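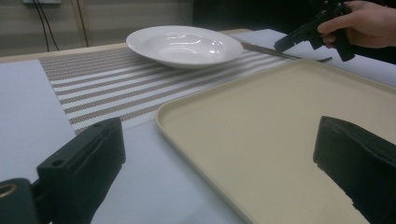 White bowl and long knife on a striped placemat, with a serving tray in front.

Flullville Shared Stories - README

Welcome! Flullville Shared Stories is a collection of short fiction, poems and a handful of essays written by the members of our writing circle, all set in (or at least passing through) the made-up town of Flullville. You can read it straight through like a book, or you can load it into whatever you use for counting words and hunting for patterns. Both kinds of reader have written to us, and we love hearing from both.

What you get

There are 241 pieces in this release, one plain text file each, plus an index file that lists title, author, form, year written and the part of town where most of it happens. Poems keep their line breaks exactly as the poet typed them. Stories have one blank line between paragraphs and a row of three asterisks where the author wanted a scene break.

The folders are named stories, poems, essays, serials and extras. Serials is the one to open first if you're new. It holds Heffernan, the long river-ferry mystery that Veronika Somogyi and Győző Pap wrote by trading chapters back and forth, and it's still the thing people ask about most. Read the chapters in number order! Chapter 7 gives away the ferryman's secret on its first page.

Extras has the town map notes, a list of street names, and Csenge Gulyás's timeline, which tries bravely to make all the stories fit into one history. They don't quite fit. The bakery burns down in two different winters and the mayor is left-handed in some pieces and right-handed in others. We've left all of that alone.

How the pieces were edited

Lightly. Jolán Hegyi proofread everything and fixed plain typos, doubled words and missing quotation marks. She didn't touch dialect, odd spellings that belong to a character, or Magdolna Kiss's habit of leaving commas out of her ghost stories (it really does make them creepier - try reading one out loud). If an author asked for a later revision to be used, the index says "revised" in the last column, and the earlier version isn't included.

Five pieces were first written in Hungarian and translated by their own authors. Those are marked in the index too, and the originals sit next to the translations with "hu" at the end of the file name.

Things to know before you use it

All files are UTF-8. If Győző's name comes out as a mess of symbols, your program is reading them as something else, and changing that setting should clear it up.

A few stories have violence in them, mostly in the Ganitz sequence, which is set during the mine strike. Nothing is very graphic, but teachers might want to look those over first.

The "part of town" column was filled in by hand by whoever had the index open that evening. Treat it as a friendly suggestion. Several stories wander from the harbor to the hill and back, and one takes place entirely inside a dream about a train.

Reading and sharing

Each author keeps the copyright to their own work. You're welcome to download the collection, read it, print it for a class or a book club, and quote short passages with the author's name. Please ask before you reprint a whole piece, record it or put it on a stage. We usually say yes, and we'd be thrilled to come and watch.

To cite the collection, use: Flullville Shared Stories, second release, edited by Jolán Hegyi, Tuesday, September 30, 2025.

What's new in this release

Added the complete Bemora letters, including the last one, which Csenge rewrote from top to bottom. Added the harbor poems. Fixed the wrong byline on "Salt for the Widow," which is by Magdolna and always was. Renamed the files so they sort by author, then title.

Still to come

Winter stories go in next, and members have until December to send theirs. Veronika has also promised a prequel to Heffernan, and she's read us the opening - it's wonderful, and there's a goat in it.

Found a typo? Send the file name and the line it's on to Jolán, and she'll put it right in the next update.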